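FOR IMMEDIATE RELEASE
10 July 2018

Prunus brings back the little clothesline, and this time you can take one home

Fadbridge: I've been hanging paper on string for longer than I'd like to admit, so I'm thrilled (really thrilled!) to tell you that our tabletop clothesline kit goes on sale in September. It started as a bit of window dressing in our Fadbridge shop. People kept asking how much the line was, and I kept saying it wasn't for sale, and after a while that began to feel silly.

So what is it? A miniature washing line for your cards, notes, kids' drawings and whatever else is piling up on the fridge door. You get wooden supports, a length of beige string, a few small plastic hangers in white and mint green, and a handful of A-shaped wooden clothespins. Cream cards are included so you can start right away – write on them, stamp them, leave them plain, I don't mind.

My own favorite way to set it up is with a patch of artificial grass behind the line, like a tiny backyard, and the spare pins in a mustard-yellow tray out front where you can grab them. Pull the string good and tight before you hang anything, or your cards will all slide into the middle and sulk there.

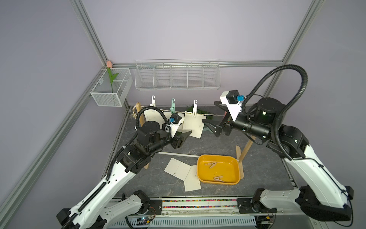 Where to find it

The kit will be at our Fadbridge shop and at Van der Linden in Stomdale, who have been stocking our paper goods for two years and have promised me the big table by the door. The first batch is 229 kits, and we'll make more over the winter if they go.

Price and extras

Each kit is $40. Extra cards and string will be sold separately, and hangers come in packs of either color (I'd mix them, but that's me).

Shops and press

If you'd like to carry the line or borrow a kit to try out before September, drop in or write to us at the Fadbridge shop. Please tell us which hanger color you'd like!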